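Gasby Park Phase 2 – lot drainage and HOA transfer
Forum: New Construction and Subdivisions
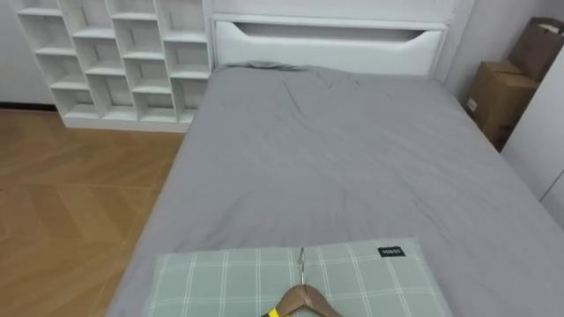
Bedroom with gray bedding and white headboard.

tfujimoto – 29/05/2019
Under contract on an interior lot in Phase 2. The plat shows a 15 ft drainage easement along the rear line. The sales office says a fence is allowed inside it. The recorded covenants say no permanent structure. Which one controls?

lot_line_larry
The recorded document. Anything the sales office says needs to be in a signed addendum.

Nitine
Disagree in part. Our covenants have the same wording, and the county still issued a fence permit with a removable panel at the swale. Read the definition of "structure" in section 3. Ours leaves out open rail fencing.

lot_line_larry
A county permit doesn't waive a deed restriction. Two separate approvals.

Nitine
Agreed, but the architectural review signed off too. I have both letters.

shen_b
Phase 1 owner. Check the transfer fee as well. Mine was $895 at closing and it wasn't on the first estimate. The builder, Grasen, credited it back after I asked in writing.

tfujimoto
Section 3 defines structure as "any improvement with a footing." Posts set in concrete would count, I assume.

lot_line_larry
I'd read it that way.

Nitine
I wouldn't – ours were driven posts, no concrete. Ask for a written ruling before the option period ends.

tfujimoto
Request sent to Sandamali Sarkar at the management company. Will post the reply when I have it.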